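Nokholm letting notes: service charges from November

Sunday, April 5, 2020

The service charge at Nokholm changes to a floor-area basis from November. Each flat currently pays an equal share. Under the new schedule the share is set by internal area as measured on the lease plan, excluding balconies and stores.
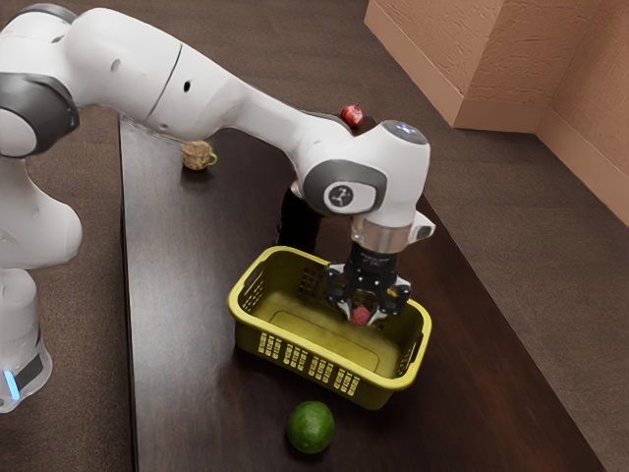 Ursina Moser

Flats in the Drallholm wing are billed separately for the lift. The reserve fund contribution stays at 1000 a year per flat, payable in 2 instalments. Leases with fewer than 43 years left are not affected by the change, but a buyer's lender may ask for an extension before completion.

Sellers should order the management pack from Steiner early – the current wait is 6 weeks. The pack contains the accounts, the insurance schedule and the fire risk report. Ground rent is not included and must be confirmed with the freeholder in writing. 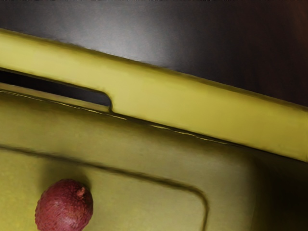
Fruit in a yellow container.

Comments

Alois Wyss: Does the lease plan area include the internal hallway?

Ursina Moser: Yes, up to the inner face of the front door.

T. at Tidlow: Our plan has no measurements on it. Who pays for the survey?

Contact the lettings desk | © 2020 Nokholm Lettings | Back to top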